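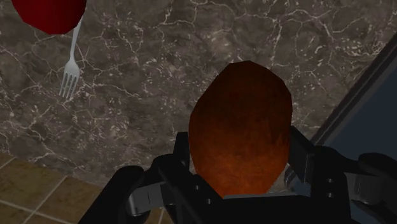
Marnau is a little soil moisture logger I built for my balcony, and this is the readme for both the code and the data that came out of it. It's an ESP32 board, a capacitive probe, a DHT22 for air temperature and humidity, and a tiny OLED screen, all stuffed into a food container with a hole drilled in the side. I grow potatoes in tubs (brown ones, egg-shaped if I'm lucky, much like the brown thing between those black gripper jaws) and I was forever watering them too much. Now I have numbers to blame!

What's in the folder

marnau.ino is the sketch that runs on the board. config.h is where your wifi name, password and pin numbers go. readings.csv is the data, 649 rows of it, and plot.py draws the graphs if you have Python and matplotlib on your machine.

The columns

time is local time, not UTC, sorry, I only thought of that in April when the thing had been running for a while. tub is 1 or 2. raw is whatever the analog pin gave me. percent is raw squeezed between my dry and wet calibration values. air_c and air_rh come straight from the DHT22. An empty cell means the sensor timed out and I didn't bother retrying.

Wiring

Probe signal goes to GPIO 34, DHT22 data to GPIO 4, and the screen to the usual I2C pins, 21 and 22. Please don't put the probe on one of the ADC2 pins. They don't work while wifi is on, and I lost a whole evening to that one.

Calibrating

Hold the probe in the air, write down raw, then stand it in a glass of water up to the line and write it down again. Put both in config.h. My two probes came out quite far apart, so do each one separately!

Known problems

The board wakes up every 59 minutes, which was meant to be 60, and I kept it because I got fond of it. Seven rows in tub 2 are nonsense from when the probe fell over, and I left them in with a 1 in the flag column. The screen also forgets its contrast setting after deep sleep.

Thanks and changes

Italo Gentile fixed my sleep code and talked me out of using String everywhere. Last update 8/19/19: flag column added, plot.py skips empty cells. Use any of it however you like, and if you get the contrast thing working, send me a patch.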